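Drenholm Working Group on Demonstration Collection
Minutes of the regular meeting, Sat 12 May
Hekbridge site, upper meeting room

Chair: Roy Kettle
Represented: Nikuvberg (hardware), Khương (annotation), Hekbridge (operations)

1. Minutes of the previous meeting

Approved with one correction. Under item 4, "gripper width" should read "gripper closing speed."

2. Collection totals

Operations reported 400 accepted episodes for the glasses and case task against a target of 1,000. A further 100 episodes are waiting for review by Khương. The Chair asked that waiting episodes be left out of the total until they have been reviewed. Agreed.

Nikuvberg asked whether episodes in which the operator makes a second attempt at the grasp should be accepted. After discussion it was agreed to keep them, provided the whole attempt is recorded and the episode carries the "retry" tag. Episodes stopped by the operator before the end will continue to be rejected.

3. Wrist view and table layout

The group considered the wrist view for the glasses and case task. Khương noted that the open case can hide much of the glasses from the wrist camera, and that annotators have been marking the position of hidden parts by guesswork. Annotators are to mark only what they can see in the wrist view and to use the "partly hidden" tag for the remainder.
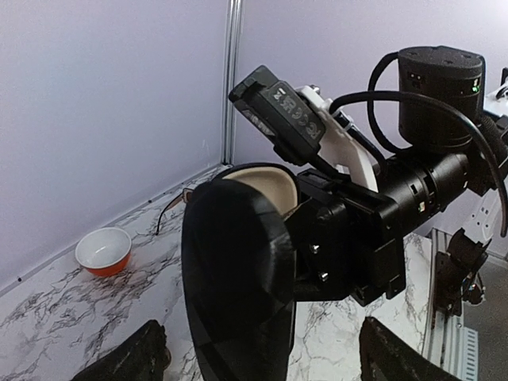
Operations asked whether the small bowl should be taken off the table for this task. The Chair's view was that other objects should stay in the layout, so that the system does not learn from a bare surface alone. The bowl will be kept and its place changed between sessions. The veined tabletop will also remain in use. Nikuvberg asked for its reservation to be recorded, as it would prefer a plain surface for the first part of the collection.

Action: Operations to revise the layout sheet. Khương to reissue the tagging guide.

4. Operator instructions

The revised wording was read and accepted. Operators will return both arms to the start position before each recording begins. Task prompts will be typed exactly as they appear on the sheet, in lower case and with no final period.

5. Storage

The transfer of the February recordings is complete except for 3 sessions with missing time stamps. Hekbridge will try to restore these from the operator log. If the log does not agree with the recordings, the sessions will be withdrawn.

6. Other business

Nikuvberg requested a second copy of the calibration sheet. The Chair will send it with these minutes.

The meeting was adjourned by the Chair.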